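## Stoffstrombilanzen für Verpackungsabfälle

Handout zum vierten Block, Lehrveranstaltung Abfallwirtschaft II. Vorausgesetzt werden die Begriffe Prozess, Fluss und Lager aus Block 2. Die Herleitung der Fehlerfortpflanzung ist nicht Gegenstand dieses Blocks, siehe Skript, Anhang B.

### 4.1 Bilanzraum

Eine Bilanz ist ohne Angabe des Bilanzraums nicht interpretierbar. Festzulegen sind die räumliche Grenze, die zeitliche Grenze und die bilanzierte Größe. Bei Verpackungsabfällen kommen als bilanzierte Größe vor allem die Feuchtmasse, die Trockenmasse und die Masse einzelner Werkstoffe in Betracht. Stückzahlen sind für Pfandsysteme relevant, für Aufbereitungsanlagen dagegen nur eingeschränkt brauchbar, da sich Gebinde beim Pressen und Zerkleinern nicht mehr zuordnen lassen.

Für jeden Prozess gilt:

Σ Input = Σ Output + Δ Lager

Bei Chargenbetrieb mit vollständiger Entleerung ist Δ Lager gleich null. In der Praxis verbleiben Anhaftungen in Trichtern, Förderbändern und Zyklonen. Sie werden entweder gewogen oder als Bilanzdifferenz ausgewiesen. Eine stillschweigende Verteilung auf die Outputströme ist unzulässig.

### 4.2 Werkstofffraktionen

**Kunststoffe.** Die Trennung nach Kunststoffart erfolgt überwiegend durch Nahinfrarotspektroskopie. Polypropylen, Polyethylen, Polystyrol und PET weisen hinreichend verschiedene Reflexionsspektren auf. Dunkle, mit Ruß pigmentierte Artikel reflektieren im genutzten Wellenlängenbereich kaum und gelangen meist in den Sortierrest. Bunte Pigmente stören die Erkennung in der Regel nicht, bestimmen aber den Farbton des Regranulats. Werden die Farben nicht getrennt, entsteht ein graues bis olivgrünes Mischgranulat mit geringerem Erlös.

Offene, dünnwandige Hohlkörper wie Becher lassen sich gut erkennen, solange sie einzeln auf dem Band liegen. Ineinandersteckende Becher aus verschiedenen Kunststoffen werden als ein einziges Objekt behandelt und nach der äußeren Lage klassifiziert. Der Fehler ist systematisch und mittelt sich auch bei großen Chargen nicht heraus.

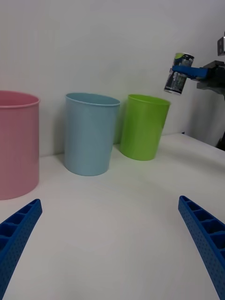

Eingewandt wurde in der Übung, eine Farbsortierung der Polypropylenfraktion lohne sich bei kleinen Durchsätzen nie, weil die zusätzliche Trennstufe mehr Material in den Rest verschiebe, als der höhere Erlös ausgleiche.

Der Einwand ist für Anlagen mit nur einer Sortierlinie zutreffend, sofern der Rest thermisch verwertet wird. Wird der Rest ein zweites Mal über dieselbe Linie geführt, ändert sich die Rechnung. Zu vergleichen sind dann die Grenzkosten des zweiten Durchlaufs mit der Erlösdifferenz zwischen farbreiner und gemischter Ware. Eine allgemeine Aussage ist ohne Kenntnis beider Größen nicht möglich.

**Papierverbunde.** Getränkekartons und beschichtete Becher werden im Pulper aufgelöst. Die Faserausbeute hängt von der Verweilzeit ab. Die Rückstände aus Kunststoff und gegebenenfalls Aluminium bilden einen eigenen Outputstrom und dürfen nicht der Faserfraktion zugerechnet werden.

**Glas.** Wird in dieser Bilanz nicht betrachtet, da es getrennt erfasst wird. Fehlwürfe erscheinen im Schwergut.

### 4.3 Rechenbeispiel: Versuchscharge Renon

Die Daten stammen aus dem Technikum am Standort Renon. Aufgegeben wurde eine Charge gemischter Kunststoffverpackungen. Die Waschstufe arbeitete im geschlossenen Kreislauf; das zugeführte Wasser ist in der Tabelle bereits saldiert. Das Produkt wurde bis zur Gewichtskonstanz getrocknet.

| Strom | Masse in kg |
|---|---|
| Input, Feuchtmasse | 272 |
| Schwergut und Störstoffe, trocken | 19 |
| Wasser aus dem Inputmaterial | 18 |
| Feinanteil, trocken | 11 |
| Mahlgut, trocken | 224 |

Die Bilanz ist geschlossen: 224 + 19 + 18 + 11 = 272.

Die Ausbeute, bezogen auf die Feuchtmasse des Inputs, beträgt

224 / 272 = 82,4 %.

Bezogen auf die Trockenmasse des Inputs ergibt sich

224 / (272 − 18) = 88,2 %.

Beide Werte sind korrekt. Zwischen verschiedenen Anlagen vergleichbar ist nur der zweite, denn der Wassergehalt der Anlieferung schwankt mit Jahreszeit und Lagerung. Im Juli angeliefertes Material aus überdachter Lagerung ist trockener als Ballenware vom Freilager. Wird in einem Bericht lediglich „Ausbeute“ angegeben, ist die Bezugsgröße zu erfragen.

Anmerkung zum geschlossenen Saldo: Exakt aufgehende Bilanzen sind bei gemessenen Daten ungewöhnlich. Das Mahlgut wurde hier als Differenz bestimmt. Damit enthält der Wert sämtliche Wägefehler der übrigen Ströme, und die Bilanz eignet sich nicht zur Plausibilitätsprüfung. Für die Prüfung wäre eine unabhängige Wägung des Mahlguts erforderlich.

### 4.4 Metalle

Ferromagnetische Bestandteile werden durch Überbandmagnete ausgetragen. Aluminium wird anschließend im Wirbelstromscheider abgetrennt. Ein rotierendes Magnetsystem induziert im leitfähigen Körper Wirbelströme, deren Magnetfeld dem erregenden Feld entgegenwirkt. Die Abstoßung hängt vom Verhältnis der elektrischen Leitfähigkeit zur Dichte sowie von Größe und Form des Körpers ab. Folienstücke werden trotz hoher Leitfähigkeit schlecht ausgetragen, weil sich in dünnen, zerknitterten Querschnitten nur schwache Ströme ausbilden.

Getränkedosen aus Aluminium bestehen aus mindestens zwei Legierungen. Der Rumpf wird tiefgezogen und abgestreckt und enthält Mangan. Deckel und Lasche benötigen höhere Festigkeit und enthalten mehr Magnesium. Beim gemeinsamen Einschmelzen liegt der Magnesiumgehalt der Schmelze über dem Sollwert der Rumpflegierung. Ein Teil des Magnesiums oxidiert und geht in die Krätze, der Rest wird durch Zugabe von Primäraluminium oder magnesiumarmem Schrott verdünnt. In der Werkstoffbilanz ist die Krätze als eigener Output zu führen. Lackierung und Bedruckung werden vor dem Schmelzen thermisch entfernt; der Massenverlust tritt im Abgasstrom auf.

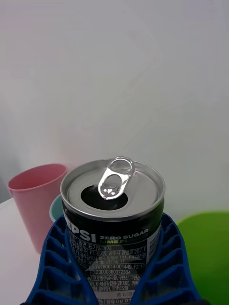
Muss die Lasche in der Bilanz getrennt vom Deckel geführt werden?

Für eine Bilanz auf Werkstoffebene genügt es, Deckel und Lasche zusammenzufassen. Eine Trennung ist nur dann erforderlich, wenn der Magnesiumeintrag je Bauteil bestimmt werden soll und beide Massen einzeln gewogen wurden.

### 4.5 Datenqualität

Drei Datensätze stehen für die Hausübung zur Verfügung. Sie unterscheiden sich in Herkunft und Auflösung.

- *Lunard:* Anlagendaten eines Aufbereiters. Wägungen am Ein- und Ausgang, keine Feuchtebestimmung. Der Sortierrest ist nur als Monatssumme enthalten.
- *Ayaaba:* Sortieranalyse aus der getrennten Sammlung. Fraktionen von Hand sortiert und einzeln gewogen. Trockenmassen liegen für Papier und Kunststoffe vor, für Metalle fehlen sie.
- *Ronville:* Kombinierter Datensatz aus Sammlung und Sortierung. Die Bilanzräume der beiden Teile überschneiden sich bei der Umladestation. Deren Output darf nur einmal gezählt werden.

Der Datensatz Lunard lässt sich ohne Zusatzannahme nicht auf Trockenmasse umrechnen. Wer den Wassergehalt aus dem Beispiel in 4.3 überträgt, hat diese Annahme offenzulegen und das Ergebnis mit einem zweiten Wassergehalt zu wiederholen. Die Spannweite beider Ergebnisse ist anzugeben.

Fehlende Werte sind als fehlend zu kennzeichnen. Eine Null in der Tabelle bedeutet, dass der Strom gemessen wurde und unterhalb der Auflösung der Waage lag.

### 4.6 Hausübung

1. Bilanzraum für den Datensatz Ronville skizzieren und die doppelt erfasste Umladung kennzeichnen.
2. Transferkoeffizienten für Kunststoffe und Metalle aus dem bereinigten Datensatz berechnen. Die Summe der Koeffizienten je Inputstrom muss eins ergeben.
3. Für den Datensatz Lunard die Ausbeute auf Feucht- und Trockenmasse beziehen, Annahmen gesondert aufführen.
4. Angeben, welche Größe im Datensatz Ayaaba zusätzlich gemessen werden müsste, um den Fehler durch ineinandersteckende Gebinde abzuschätzen.

Die Abgabe erfolgt als Tabelle mit sichtbaren Formeln. Ergebnisse ohne Bezugsgröße werden nicht bewertet. Die Skizze zu Aufgabe 1 kann handschriftlich eingereicht werden.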